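3.2 What ends up on the table

I'll admit I went into this part of the study thinking people would sort their tabletops by type, food with food and dishes with dishes. Liên Trình bet me a coffee that they'd go by color, and by the end of May I owed her the coffee (she took it with a pastry, which I don't remember agreeing to!). We went through 400 tabletops in the Woditz set, and in 102 of them the most common neighbor of a red thing was another red thing.

What surprised me more was how much bare surface people leave. Figure 4 is a good one for this. The small items keep close company while the plate and the bowl each get a patch of their own, and I kept coming back to it when we were arguing over what should count as a "cluster."

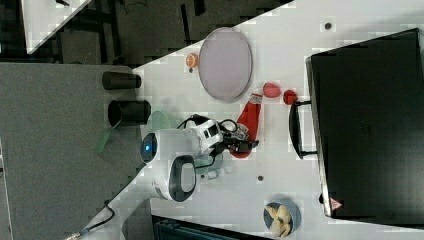

Figure 4. Tabletop with a red glove- or sock-shaped item beside two small red round objects, a pinkish-lavender oval plate, and a blue bowl holding pale yellow pieces.

Look at the reds first. The long one and the two little round ones sit side by side, and under our rules that makes a single color group, even though they don't look like the same sort of thing at all. The small orange item was harder. Evander Lindsay wanted it in with the reds, I wanted it on its own, and we went back and forth on it for most of an afternoon before Huiling Du (our third coder) sided with me. We had 71 splits like that one across the set, nearly all of them over orange or pink, and I've listed them in Appendix B with the final call for each.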